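Print this page | E-mail this page

Tallalus Teaching Station: Set-up and Operator Guide
Section 4. Recording a Pick Task by Remote Control
Revised 29/03/2026, Skumau documentation desk

This section covers teaching the arm to pick objects from a bin using the hand controller. Complete Section 3 (mounting and cable routing) before you start. For teaching by moving the arm directly, see Section 5.

4.1 Before you record

1. Place the bin on the table within reach of the arm. Mark its position on the table with tape so that it can be put back in the same spot.

2. Clamp the bin if it can slide. Keep the clamp handles out of the path of the wrist and cables.

3. Move the arm by controller to each corner of the bin at low speed. Watch the cable loop at the wrist the whole time. It must not catch on the rim or pull tight at any corner.

CAUTION: Keep hands out of the bin whenever the controller is live. Press HOLD before placing or moving objects.

4. Open the Kuruc recorder and create a new task. Enter one short instruction for each pick, such as "pick up the bowl." Use the same word for the same object in every recording.

5. Set the speed limit to 10 percent for your first session. You can raise it later from the Session menu.

4.2 Loading the bin

6. Put in a mix of shapes. Round items, long flat items and clear plastic each call for a different approach by the fingers, and the recordings should include all of them.

7. Spread the objects along the walls and into the corners as well as the middle. Picks near a wall are harder to drive and need more recordings.
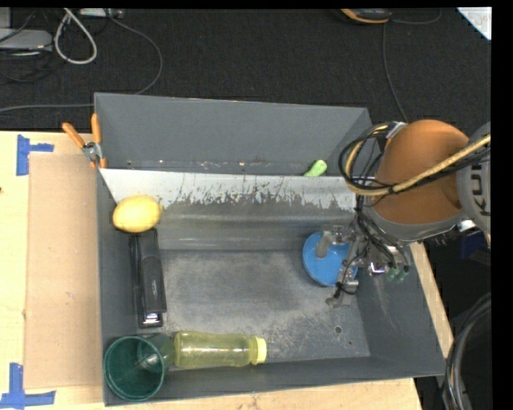 A note sent in from the Wunitz site says that operators there had been taking bowls by the rim from directly above, and that the arm later tried the same thing on cups and knocked them over. They now record cups in a separate group, with a slower descent, and ask that this be made the standard method. We have added it as step 10.

NOTE: A scratched or worn bin may still be used. Do not switch between a new bin and a worn one in the middle of a set.

4.3 Recording a pick

8. Release HOLD. Bring the gripper above the object and stop. Press RECORD. The light on the controller turns red.

9. Lower the gripper with the left stick. For an object against a wall, open the fingers only as far as you need, and line them up so that neither one lands on the rim.

10. For cups and other tall open objects, select Group B before recording and lower at half your usual speed.

11. Close the fingers with the trigger. Wait one second, then lift straight up until the object clears the bin.

12. Press RECORD again to stop. Mark the recording Good, Miss or Discard.

Use Miss when the object slipped or was not gripped. Use Discard when you drove into the bin, paused for a long time or picked the wrong object. Misses are kept. Discards are erased when you close the session.

CAUTION: If the arm stops with a force warning, do not pull the stick harder. Press HOLD, raise the arm with the UP key and check the fingers for damage.

4.4 How many recordings

Record 100 good picks for each object before the first training run. A full bin set normally needs 1,000. Move the objects after every pick, including the ones you did not touch.

Change operators during a long set if you can. One person's habits show up in the way the arm moves.

4.5 Ending the session

13. Park the arm with the fingers open.

14. Close the session in the recorder and wait for the message "Saved." Do not switch off the station before it appears.

15. Check the bin against the tape marks. If it has moved, write the number of the last good recording in the session log.

Sets made with recorder versions issued before February must be converted before use. See Appendix C.

Print this page | E-mail this page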